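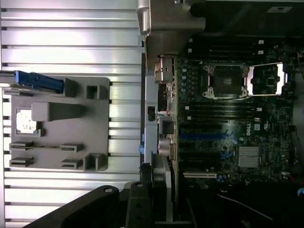
Bench notes: tower strip-down and part trays

Sunday, October 30, 2022
Item by Costel Pascu, hardware bench

The bench work on desktop towers has moved to a fixed order of removal, and the Nostach procedure sheet has been reissued to match. Readers who printed the September sheet should bin it. The numbering of the steps has changed and the tray layout is now part of the procedure.

The towers are worked on lying on their side, side panel off, on the ribbed aluminium bench. In that position the motherboard forms the floor of the case and every slot opens upwards. The blue parts on the chassis are the ones meant to be moved by hand: the latch on the handle, the release clips, the tabs along the column of slot covers. Grey plastic generally stays where it is. If a grey part has to be forced, a blue one has been missed.

Order of removal is as follows. Data cables first, at the drive end and then at the board end. Then the drive, in its caddy. Then the expansion card, then memory, then the processor. The power supply is left in place unless the job card asks for it. Its label should be left readable, as the rating on it goes on the card.

The expansion card is the step that has caused most of the returns. It must come out parallel to the slot. Lifting one end first loads the contacts at the other, and on the older boards the slot retainer is stiff enough that people do it without noticing. Open the retainer fully, hold the card by its top edge near both ends, and draw it straight up. A card that rises at one end should be pushed back down level and started again.

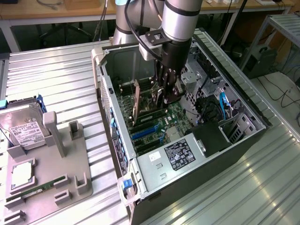
The same applies on the way in. Line up the bracket at the rear of the case before the contacts, lower until the edge meets the slot, then press evenly. A card that is seated properly sits square to the board when viewed along the slot. Check from the side and from the rear before moving on.

Memory modules are handled by the short edges. The notch decides which way round they go and there is no need to test this by pressing. Both end clips should close without help. Where they do not, the module is not home.

On the processor, the retaining lever is released before anything touches the heat spreader. Lift straight up, set down with the spreader on top, and do not slide it across the tray to make it line up with the recess.

Cables deserve more time than they get. The blue SATA leads are the right length for one route only, and a lead that has been taken the long way round will pull on the drive connector once the caddy is back in. Fulteo sent a replacement set that is slightly stiffer than the old one. They work, but they need a wider bend near the plug. Shaohua Jia has marked the box.
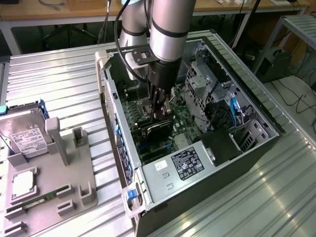 Part trays

The grey fixture tray goes to the left of the tower, close enough that nothing is carried over the open case. Each part has its own place: hard disk at the top in its blue carrier, processor below it, memory module in the long slot nearest the bottom edge. Parts go back to the same place between operations, including when the next operation is only a minute away. Loose parts on the bare bench are not acceptable, and the ridges in the aluminium are no substitute for a holder.

The tall post is not a rest for cards. Two of the smaller slotted holders have been tried for that purpose and they hold a narrow card well enough. Wider cards go in an antistatic bag on the shelf until Zanow delivers the larger insert.

Drives should be placed with the label readable from the operator's side. This saves lifting the carrier to copy the serial number.

Revised sheet

The sheet is Nostach 398. It replaces Nostach 389, and the two numbers are easily swapped, so please check the footer as well as the title. Section 6 covers trays and is new. The seating check has moved to the end of each insertion step, where it should have been from the start.

Wear

Pavliuk has asked for the insertion log on each board to be kept up to 2,000 cycles, after which the board is taken off the bench whatever its condition. Log removal and insertion of the same part as one cycle. Entries for memory and expansion slots are separate. Where a connector shows marking before then, note the slot and carry on with another board.

Corrections to the sheet go to Shaohua Jia in writing, with the step number.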